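Three weeks with the Kellovero soft finger kit

I finally did it. After a whole winter of reading spec sheets at the kitchen table, I ordered the Kellovero finger kit for my little arm, and I've been playing with it every evening for three weeks. I love it! I also have a few complaints, so let me get all of it down while it's fresh.

Some background for anyone who came here for the sourdough posts. My arm is a secondhand Hallum, a desktop model with a wrist flange that takes most of the small grippers. It came with plain metal jaws, and those are fine for blocks and screwdrivers and terrible for anything with a bit of give. I've crushed more paper cups than I want to admit. My friend Adanech Hadgu kept telling me to stop fiddling with force limits and just buy better fingers, and she was right (yes, Adanech, it's in writing now).

The kit is $138 with shipping. You get the fingers, the mounting plate, a bag of bolts, a hex key and a strip of spare pads. The fingers are yellow. Very yellow. They're molded in a lattice of little square pockets, with dark pads fixed on, and they make the whole arm look friendlier. My nephew has named it Marty and now I can't call it anything else.

Mounting took me one evening, mostly my own fault. The leaflet has 13 steps and I skipped step 3, where you set the opening width before you tighten the plate. So I got to take it all off again. If you buy one, read step 3! The bolts are good quality and nothing stripped, even with my heavy hand.

Then the software. Kellovero gives you a small profile file to load, and my Hallum took it on the first try. There are presets for light, medium and firm. Light is where I live now. I did have to slow the closing speed down a lot, and I wish the slider had numbers on it instead of a tortoise and a hare.

What I really wanted to know was how it would do with smooth, pale, bendy things, the stuff that used to shoot out of the metal jaws like a bar of soap. I made a folder of odds and ends from around the house and worked through it, tweaking the angle each time. I had the wrist camera running too, a Woltama clip-on that deserves its own post, and it's become my favorite way to check a grip. You get right down in there with the fingertips.

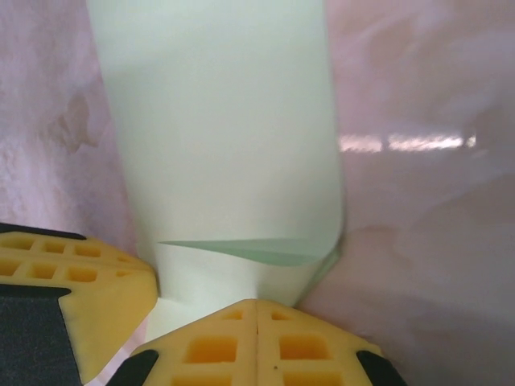
Posted by Kenza Shehata
February 2022 | Filed under: Robots, Reviews

Look at how the narrow part sits between the fingertips, with all that width above it! A pinch that low on something tall would have made me nervous with the old jaws. I've started going for the slimmest spot on purpose, and I'm still working out how far down I like to grab.

Complaints, then. The spare pads come with no instructions at all. The little square pockets are going to be a pain to clean, I can tell already – I'm using a dry paintbrush for now. And the cable clip is too small for my cable, so mine is held on with tape.

Would I buy it again? Yes, and I'd get the second strip of pads in the same order to save on shipping. Next up I want to try the firm preset on jar lids. If anyone has the longer fingers, tell me in the comments whether they wobble.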